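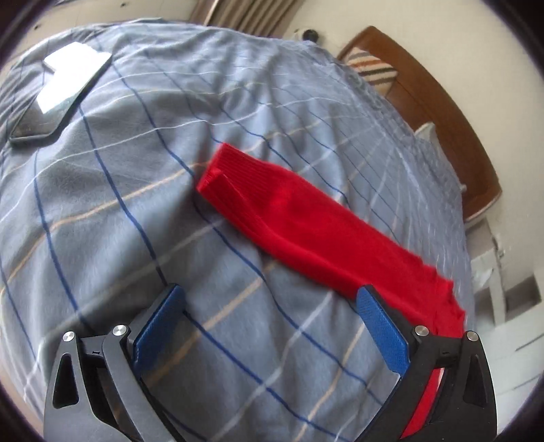
Clipboard hijacker

A clipboard hijacker (also called a clipper, or clipboard malware) is a small malicious program that watches what you copy on a computer or phone and swaps it for something else before you paste. Most of the time the "something else" is a cryptocurrency wallet address, because those are long, ugly and nearly impossible to remember, but bank account numbers and web links get swapped too. I keep this entry in the same plain style as the rest of my malware pages, so if you already write code for a living you may want to skip the first half.

Last updated 2023-07-21

Contents
1 How it works
2 What gets swapped
3 How people catch it
4 The Prondari family
5 Signs of infection
6 Removing it
7 Avoiding it
8 Clippers and phones
9 Related terms

How it works

Every desktop system has a clipboard, a little shared scratch space in memory. You copy a line from an email, it sits there, you paste it into a form. Any program you run is normally allowed to read that space and write to it, which is handy (your password manager uses it, and so does your screenshot tool) and also the whole reason clippers exist.

The program sits in the background and asks to be told when the clipboard changes, or just checks over and over. When new text shows up, it compares the text to a set of patterns. A pattern might say "starts with this character, runs to this many letters and digits, contains no spaces." If there's a match, the copied text is thrown out and the crook's own version goes in. You paste, you see a long jumble that looks like the long jumble you copied, and you click Send.

I love how dull this is from a programming point of view! There's no clever break-in and no cracked password. The first one I ever took apart on a test machine was 60 lines of script, and a good part of that was a list of wallet addresses. It didn't even need administrator rights.

Better ones go a step further. They carry a big table of addresses and pick the one that looks most like yours, matching the first few characters or the last few. Somebody who checks only the start of the address will be satisfied and carry on. One sample I looked at came with 1,951 addresses packed inside it, sorted by opening characters, so the swap was a quick lookup.

What gets swapped

Cryptocurrency addresses come first by a long way. Payments usually can't be reversed, the formats are easy to match, and people paste them all the time.

Bank details are second. A clipper that looks for international account numbers has to swap in a number with valid check digits, or the bank's form will reject it, but that isn't hard if the crook simply uses a real account. Some banks compare the account name with the number before a transfer goes out, and where that check exists it spoils the trick quite nicely (please read those warnings when they pop up).

Links are a bit rarer. A few clippers watch for trade links on gaming sites, where players paste a personal URL in order to receive items. Others replace any shopping link with an affiliate version, which costs you nothing directly and sits somewhere near the border between malware and plain nuisance software.

Then there are clippers that don't swap anything and only read. Strictly speaking those are clipboard stealers, and I've given them their own entry, but plenty of real samples do both jobs. If you copy passwords out of a text file, a stealer will have them.

How people catch it

Clippers don't spread by themselves as a rule. They come bundled with something you wanted. Cracked software is the classic source, along with game cheats, "free" versions of paid video editors and fake wallet apps. I've also seen them tucked into browser extensions and into packages in public code libraries, where the name was one letter off from a popular one and a tired developer typed it wrong.

Fake download pages deserve a special mention. You search for a common tool, the top result is an ad, the ad goes to a copy of the real site, and the installer does install the tool you were after. It also drops the clipper. Since the program you wanted works fine, you have no reason to go back and wonder about it.

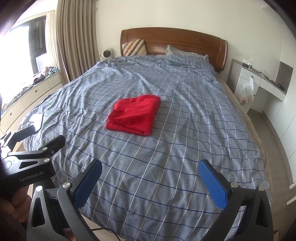

The other route is through a loader, meaning malware whose only job is to bring in more malware. If a loader got onto your machine months ago, a clipper may be just one of several guests, and that matters a lot when you get to the removal part further down.

The Prondari family

Prondari is the name I use for a group of Windows clippers that share most of their code. The name comes from a folder the early versions created in the user profile. I first ran into it in January, in a zip file that claimed to be a PDF converter, and readers have been sending me copies ever since.

The early builds were clumsy. They checked the clipboard constantly, used far more processor time than they needed and sometimes mangled ordinary text, so an order number from a web shop would turn into a wallet address. That made them pretty easy to spot! Later builds wait for the system's own change notice, and they stay quiet for 400 seconds after startup, long enough to outlast a lot of automated scanners that only watch a file for a few minutes.

Of the Prondari files I have in my collection, 637 are distinct once you remove exact duplicates. Don't read too much into that. Most differ only in the wallet list or in junk padding added to change the file's fingerprint. I'd call it four real versions, maybe five if you're feeling generous about the one with the Spanish error messages, known as the Bañez build after a word left in its debug text.

Signs of infection

Clippers are quiet, so there's often just one sign – what you paste isn't what you copied. A few other hints are worth knowing:

Text that looks like an account or order number changes when pasted, while normal sentences are fine.

Copying a wallet address works correctly on one device and wrongly on another.

An unfamiliar program is set to start when you log in, often with a name that sounds like a driver or an updater.

Your security software was turned off, or has a folder excluded from scans that you don't remember excluding.

A simple test is to copy a wallet address from a public page and paste it into a blank text document several times, comparing the whole thing character by character. Try different coin types, as many clippers handle only a few. A clean result is encouraging, but it doesn't prove a machine is clean (a clipper may be waiting out its delay, or may not care about that format).

Removing it

First, stop sending money from that machine. I know that sounds obvious, but I get emails from people who tried "just one more" transfer to see if the problem was still there.

Disconnect it from the network, then run a full scan with an up-to-date security tool. For Prondari I've had good results with Iltside, the small free scanner, and less luck with older tools that look only at file names. Dinside also picks up the later builds, although it left the startup entry behind on both of my test machines, so you get a harmless but annoying error message at login until you delete the entry by hand.

After the scan, look through your startup programs and scheduled tasks. Then restart, wait ten minutes or so, and do the paste test again.

If the clipper came by way of a loader, I'd back up my documents and reinstall the system. It's a lost afternoon, and I grumble every time, but I've never managed to convince myself that a machine with a loader on it was fully clean afterward. Change your passwords from a different device, starting with your email. If a wallet's recovery phrase was ever copied or typed on the infected machine, create a new wallet on a clean device and move the funds there.

Money that has already gone to a swapped address is usually gone for good. Report it anyway, to the police and to the exchange if one was involved, and contact your bank right away if it was a bank transfer. Be very wary of anyone who writes offering to recover your coins for a fee. Those offers are nearly always a second scam.

Avoiding it

Check the full address after pasting, or at the very least the start, the middle and the end. Lookalike tables are built around the two ends, so the middle is where they tend to give themselves away.

Use the saved address book in your wallet or banking app for people you pay often. For a large payment, send a small one first and wait until the other person confirms it. Hardware wallets show the destination on their own little screen, and a clipper can't touch that screen, but you do have to compare it with the address you were originally given. Comparing it with the one you pasted tells you nothing.

And get your software from the maker's own site, typed in or bookmarked, with the ads at the top of the search results ignored.

Clippers and phones

Phones are a harder target these days. Recent versions of both big mobile systems limit what a background app can read from the clipboard, and they show a short notice when an app reads something copied elsewhere. Older Android phones have fewer of those limits, and a malicious keyboard app can get around quite a lot of them, so I'd be picky about keyboards. Fake wallet and messaging apps are another problem. They can change an address inside their own window, with no need for the clipboard at all.

Related terms

Clipboard stealer: reads copied text and sends it away, without changing it.

Address poisoning: a scam in which tiny payments from a lookalike address are planted in your transaction history, in the hope that you'll copy the wrong one later. No malware is needed, and it often gets confused with clipping.

Loader: malware that installs other malware.

Pastejacking: a web page changes what you copy from that page, usually a terminal command. It happens in the browser, so scanning your computer won't find it. Paste commands into a text editor first and read them before they go anywhere near a terminal.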